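Teaching by repetition: a talk with Leonie Goodwin

Leonie Goodwin spends most of her working day picking things up and putting them down again, and very little of it happens with her own hands. She leads the demonstration group at Didance, a small company in Durton that trains control software for robot arms. Her job is to produce the examples the software learns from.

She started in November, after several years running a packing line in Bainbridge. She had never worked with a robot.

"They wanted someone who knew what sorting looks like when you do it all day," she said. "The programming people can teach you the controls in a week. Getting your movements steady takes a lot longer."

An example, in her group, is one full attempt at a task. The operator steers the arm with a hand controller, and the computer stores the joint positions, the state of the gripper and the views of the room until the attempt ends. Then everything is reset and the operator goes again. A finished set for one task is 1000 examples.

Most of those are now gathered in simulation. The group has a real bench at its other site in Prundham, but Goodwin said it is kept for checking.

"On the bench, resetting is the slow part. You walk over, you move the parts back, you walk away again. In the simulator I press a key and the parts are somewhere new."

The somewhere new matters to her. If the objects always start in the same spots, the software learns the spots. She asks operators to reject a layout that looks too much like the last one, and she changes the angle of the tray often.

I asked what makes an example bad. She said dropping a part is less of a problem than people expect, provided the operator goes back and picks it up properly. Hesitation is worse.

"If you stop in midair to think, that gets recorded too. The model doesn't know you were thinking. It just learns that stopping there is part of the job."

Of the last full set, 94 examples were thrown out, nearly all of them for pauses. She reviews them herself, at double speed, usually first thing in the morning. She does not let anyone record for more than two hours without a break, and she can tell from the playback when someone has ignored the rule.

The task her group is on now uses the small yellow arm and a handful of loose parts on the big table.

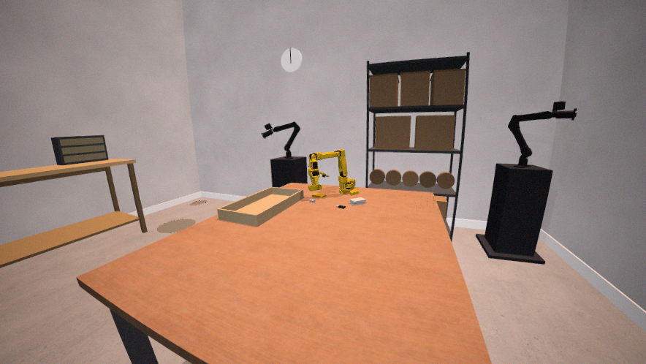
The simulated workshop, with the yellow arm, the parts and the tray on the orange table.

The rest of the room took longer to build than the task did. Goodwin said she was doubtful about the shelves and the boxes at first, and asked for a version with bare walls. They tried both. She prefers the furnished one, partly for the operators.

"You get a better sense of depth with things behind the table. In the bare room I kept reaching short."

There are 14 operators on her list, most of them part time. She would like more left-handed ones. The way a person approaches an object shows up in the data, she said, and at present the sets lean heavily toward one style.

As for how long the work will need people, she did not want to guess. The next set is a stacking task, and she had not yet settled how high the stack should go.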